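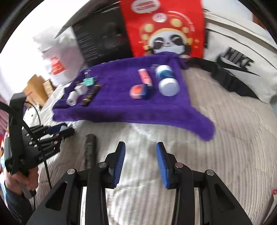

Mulcahy Gripper Club: progress to the end of March

We're moving along faster than I'd hoped! The students now have 546 recordings of small things being picked up and put down, 84 of them from the last fortnight. Both hand-held grippers are in use, with the blue pads on the jaws, and the favourite job is still sorting odds and ends on the purple cloth. Binder clips are everyone's nemesis.

Spending stands at $3,039, mostly cables and screws from Amberg. Four students have asked to stay on next term, and I'd love to say yes to all of them.

Bríd Moriarty, club lead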